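Preconditioning and restarts for large transient models: speaker notes

Hafþór Fogh, 3rd March
Reading time: 4 min

Opening

Skip the company slide. Go straight to the residual plot and leave it up.

The talk covers the linear solve inside each time step. It does not cover meshing, and it does not cover the choice of time integrator except where that choice changes the matrix. If someone asks about explicit schemes, say they are out of scope and take it at the end.

State the setup once. The Mirside model is a heat conduction problem coupled to structural contraction, backward differentiation in time, second-order elements. The system matrix is nonsymmetric because of the contact terms. Direct factorization works on the small mesh. On the production mesh it runs out of memory on any machine we are allowed to book, so the rest of the talk assumes an iterative method.

Restarted GMRES, the short version

GMRES keeps every basis vector it has built. Storage grows linearly with the iteration count, and the orthogonalization work grows with its square. Restarting after m vectors bounds both. The price is that the information in the discarded basis is gone, and the method can stall.

Show the stall. The baseline run with no preconditioner beyond diagonal scaling took 1,321 iterations to reach tolerance on the first time step. Most of those sit on the plateau. Point at the plateau with the cursor, since the laser does not show up on the recording.

The audience will ask why we don't just raise m. We did. Doubling it shortened the plateau and doubled the storage, and the run time hardly changed. The small eigenvalues come from the contact stiffness, and a larger basis only finds them somewhat sooner.
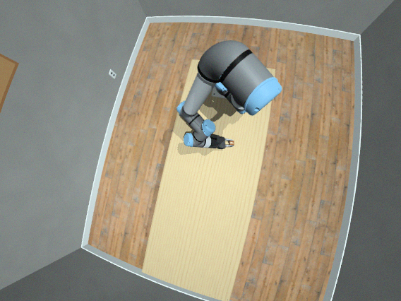 Incomplete factorization with a drop tolerance brings the first step down to 606 iterations. Note that this count is for the same restart length as the baseline. Keep the restart length fixed across the comparison or the numbers mean nothing. The factor has to be recomputed when the time step changes by more than a set ratio. We used a ratio of 2. Below that, the old factor is stale but still good enough, and reusing it is cheaper than building a new one.

Fill-in: mention ordering. Reverse Cuthill-McKee was fine here. Nested dissection gave a worse incomplete factor at the same drop tolerance, even though it is the better ordering for a full factorization. People are often surprised by this. The reason is that dropping interacts with the separators, and the entries lost there are large.

Multigrid as the preconditioner

Isusden is our in-house wrapper for algebraic multigrid. Do not demo it. The command line output is unreadable at projector resolution.

Points to make:

- The smoother matters more than the coarsening. Plain Jacobi smoothing failed on the contact block. A block Gauss-Seidel smoother that groups the displacement components at each node worked.
- Rigid body modes have to be supplied to the coarsening step. Without them the coarse space represents translation but misses rotation, and convergence degrades with mesh refinement.
- We used 4 levels. A fifth left a coarse problem so small that the setup overhead was larger than the saving.
- The temperature field gets its own hierarchy. Treating it together with displacement produced poor aggregates, since the entries differ by many orders of magnitude before scaling.
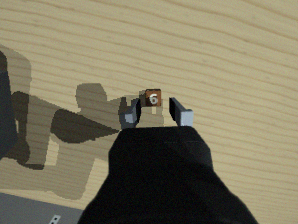
Gripper palm over the wood-grain tabletop, simulated.

Next slide is the block structure. Write the lower triangular form on the board if there is one, otherwise use the backup slide. The temperature block goes first, then displacement. The coupling from temperature to displacement is kept, the reverse coupling is dropped. For this material the dropped term is weak. It would not be weak in a model with frictional heating, so say that plainly before someone from the Mikkelsen project says it for us.

Stopping criteria

Slow down here. This is the part people get wrong in practice.

The inner tolerance should depend on the outer error. Early Newton iterations do not need a tight linear solve. We start loose and tighten as the nonlinear residual drops, with a floor set by the time integration error. Solving below that floor costs iterations and changes nothing in the result.

Check which residual the solver reports. With left preconditioning it is the preconditioned residual, and that can be small while the true residual is still large. Right preconditioning reports the true one. Kurkance defaults to left. We switched it in January and two runs that had been marked as converged were no longer converged.

Also mention loss of orthogonality. Modified Gram-Schmidt was enough on every case we tested. The reported residual comes from a recurrence, so recompute it explicitly at each restart and compare.

If time is short

Cut the fill-in discussion and the board work. Keep the stopping criteria.

Likely questions

Flexible GMRES: needed only if the preconditioner changes between iterations, for example with an inner iterative solve. Ours is fixed within a solve.

BiCGStab: tried, less storage, erratic residual. It broke down on steps where contact opened.

Single precision for the preconditioner: works, about half the memory for the hierarchy. Outer iteration stays in double.

Input files: available on request, small mesh only.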